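Last updated: 4 Dec 2024
3 min read

I've been putting off the bookshelves since January, mostly because I knew I'd sit on the floor and read instead of sorting (I did, for two evenings!). Áine Lenihan lent me 18 crates and told me to be ruthless, so I'm now down to 420 books and feeling quite smug about it. Paperbacks were easy. The old hardbacks are another matter – I can't part with anything that has gold on the cover, even the ones I'll never open again. 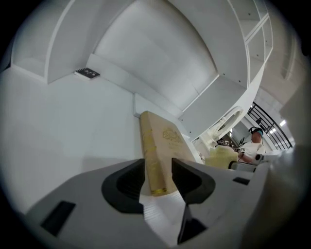 Filed under: Home & Tidying

The beige one with the gold emblem stays, obviously. Gold bands on the spine too, so it's going spine out on the white shelves. Cookery books next, once I've found the last crate.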